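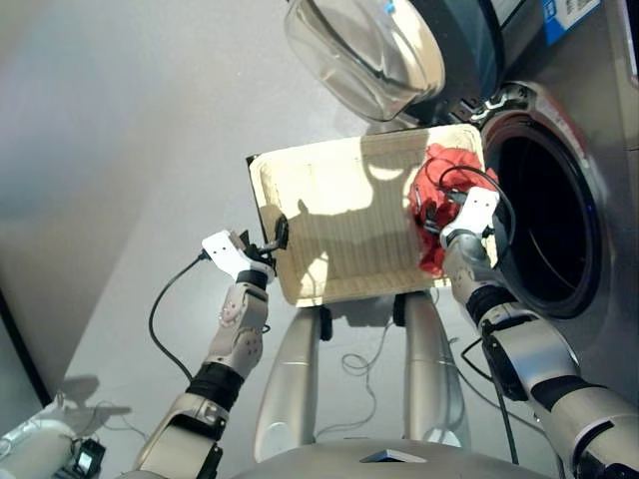 Small loads, part two

I moved the reds to their own cycle in February. Short program, cold water, 101 grams of liquid measured on the kitchen scale. Anything labeled "wash separately" goes in alone the first time, even when it is a single piece.

A shallow tray works better for this than the deep hamper. It tips straight into a front-loader, and a sock can't hide at the bottom.

Lefteris Antoniadis asked about spin speed. I leave it at the program default for cotton and drop one step for knits. Door stays open afterward until the gasket is dry.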